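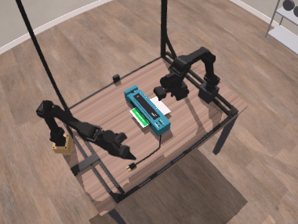 I have a soft spot for boring chores, so when the Mistum project told me they'd spent most of March teaching two simulated robot arms to deal with a laminator, I was in. Office work! For robots! Everything happens in rendering software, on a wood-grain table that exists only as numbers, and I watched it from a desk in Fundham with a cold coffee.

The idea is easy enough to explain (I think). You collect runs of the two arms doing the job, 600 of them, then let the software shuffle lighting and floor texture until you have 2,000. A model trains on the whole pile and has to cope with a room it hasn't seen.

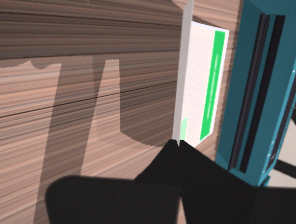
Thin stuff is the headache. A mug gives a gripper plenty to hold, but a sheet seen edge-on is barely a line, and a close-up view can lose track of it completely. So the team feeds the model the wide view and the wrist views together, and that's where the method, which they call Usamby, earns its keep. It learns which view to trust at each step. 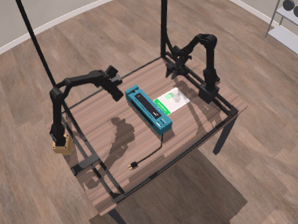 Donnelly wasn't so sure when I called, and told me that simulated paper is far too polite: it doesn't curl, it doesn't stick to your fingers, and a method that shines on it may fall flat in a real copy room. Fair point! The team agrees, more or less, and wants curling pages in the next version.

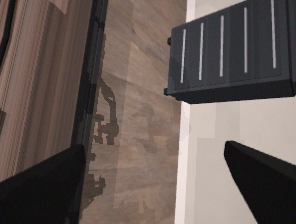

2 min read

What I keep coming back to is the wrist views. Half the time they're mostly floor and wall, and I'd have tossed them out. The team tried that too, and the model got worse at lining up its grip. They're still arguing over why, and I've asked them to call me when they settle it.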